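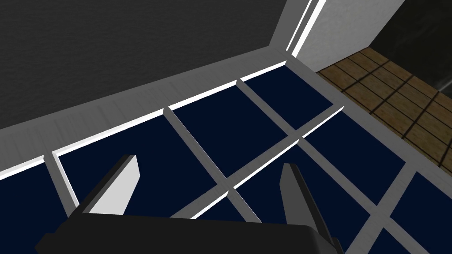 An open gripper over a paned panel in simulation. Revised guidance on simulated trials applies to all work of this type.

Revised Guidance on Simulated Manipulation Trials

Oct 28, 2018

The Leriler Institute has adopted a revised edition of its Good Practice Guide for Simulated Manipulation. The guide applies to every group that submits simulated results to the Institute, including the Silline and Chege projects, and takes effect at the start of December. Results submitted before that time will be reviewed under the earlier edition.

The revision was prepared by the Office of Research Standards under Lilian Mfaume. A draft was sent to member groups in the spring, and the Office received 69 written comments. Most of them concerned two matters: how contact with fragile surfaces should be recorded, and how much of a simulated room must be described in a report.

On the first matter, the guide now asks each group to state a contact limit before a trial begins. The limit must be given for every surface the gripper may reach, and panes and the bars between them are to be treated as separate surfaces. A trial in which the limit is passed must be reported as a failed trial, even if the task itself was completed. Groups may not change a limit partway through a series. If a limit proves unsuitable, the series is to be closed and a new one opened under a new number.

On the second matter, reports must name the version of the room model used and list any changes made to it. Floors, walls, and fixed trim need to be described only where the arm or gripper could touch them during the task. Several groups had asked for a full exemption for background items. The Office did not grant it, as a change in the placement of a wall can alter the path an arm is able to take.

Section 2 of the guide deals with starting positions. Each series must include no fewer than 20 trials, and the starting position of the gripper must vary among them. The opening between the fingers at the start of each trial is to be recorded along with the position of the palm. Images submitted with a report should be taken from the same run as the data they accompany and must be labeled as simulated.

Groups using the Lilach reporting template should replace their current copy. The new template contains 21 fields, and incomplete forms will be returned without review. Older templates may still be used to correct reports already on file.

Simulated results do not take the place of a physical safety review. Any group planning to move a task to a physical arm must apply to the Office separately and attach its full trial record, including failed trials.

Copies of the guide and the template are available from the Office of Research Standards. Questions about series now in progress should be sent to the Office in writing, with the series number in the subject line.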